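4.2 Unfolding and folding the chair in a bedroom

This section applies to the Flarero folding wheelchair with fabric seat and backrest slings. Read section 4.1 before first use.

CAUTION: Keep fingers clear of the side rails and cross-bracing while the seat is opening or closing.

1. Clear a level floor area beside the bed. Move boxes, cables and loose bedding out of the path of the wheels.
2. Stand behind the chair and check both push handles. Each grip must be seated fully and must not rotate by hand.
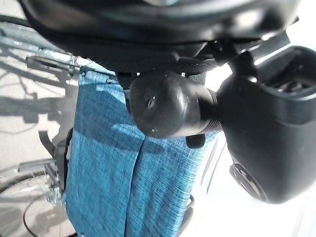

3. Inspect the slings at every rivet. Do not use the chair if the fabric is torn or a rivet has pulled through.
4. Tilt the chair slightly to one side and push down on both seat rails with flat palms until the seat is fully open.

NOTE: A new sling is tight for the first 2 weeks - repeat step 4 if the rails do not seat at the first attempt.

5. To fold, swing up the footrests, then lift the seat sling at the front and rear edges. Do not fold the chair by pulling on the armrests. 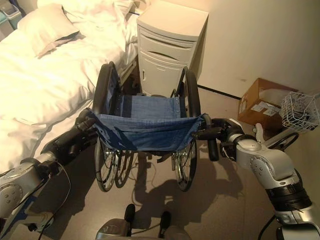
Photo: Keith Dawber / Flalcombe

6. Store the chair upright, away from heaters. Do not lay it on a wheel or hang it by the push handles.

Bedside clearance

Leave 1,000 mm of free floor behind the chair for turning. Bedside cabinets with a door should be checked with the door open. On carpet, the chair needs more effort to turn - lift the bedding hem so it cannot catch in the spokes.

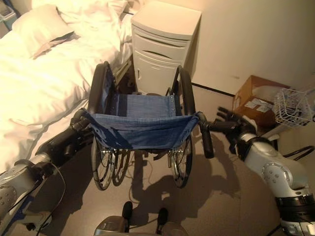 Amirul Wuisan asks whether the push handles can be used to lift the chair over a door sill. They cannot. Tip the chair back onto the rear wheels and roll it across, or lift by the frame tubes with the chair unoccupied.

Replacement grips are ordered under part number 628, in pairs only. Sling screws and rivets are not user-serviceable; contact Flalcombe.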